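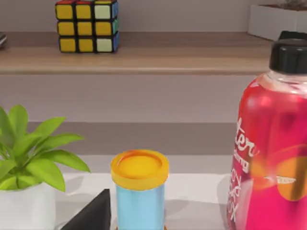 Why can students not open the recorded lectures of the intern preparation course? The recordings were moved to a new folder in Prestico, and the student group did not receive the permission for it.

2 min read

Ticket 2560 – Intern preparation course, medical school, final year
Opened 2024-02-08 by Réka Sárközi, course office
Status: solved, under observation

First report. Students of the final year see the message "content not available" when they click on a lecture. The teachers see everything normally. The course has 25 recordings, and the students need them before the practical session on night calls.

Step 1. I asked one student to log out, clear the browser and log in again. The message stayed. I tried also with another browser and with a phone, same result.
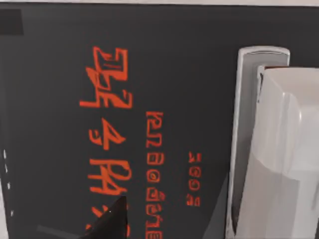
Step 2. I compared the group list in Prestico with the list from the registration system, Saha. Both lists show 322 students, so the enrollment is correct. I had suspected this first, as in August we had a similar problem with late registrations.

Step 3. I opened the folder settings with a test student account. The old folder gives "view" to the group. The new one gives "view" only to teaching staff – the permission was not copied with the files.

Step 4. I added the student group to the new folder and waited about 25 minutes. The test account could then play the lectures on airway care and on handover. The quiz after each lecture still did not open.

Step 5. The quizzes have their own permission. I changed it for each quiz by hand. Now they open and the score is saved.

Still open: two students write that the subtitles are missing. I will make a separate ticket for it.

Related tickets
Saha: student appears in the wrong rotation
Prestico: quiz score is not saved
Fisau room booking for simulation practice
Isiveck: password reset for visiting teachers

This site uses cookies to keep you logged in. Accept / Settings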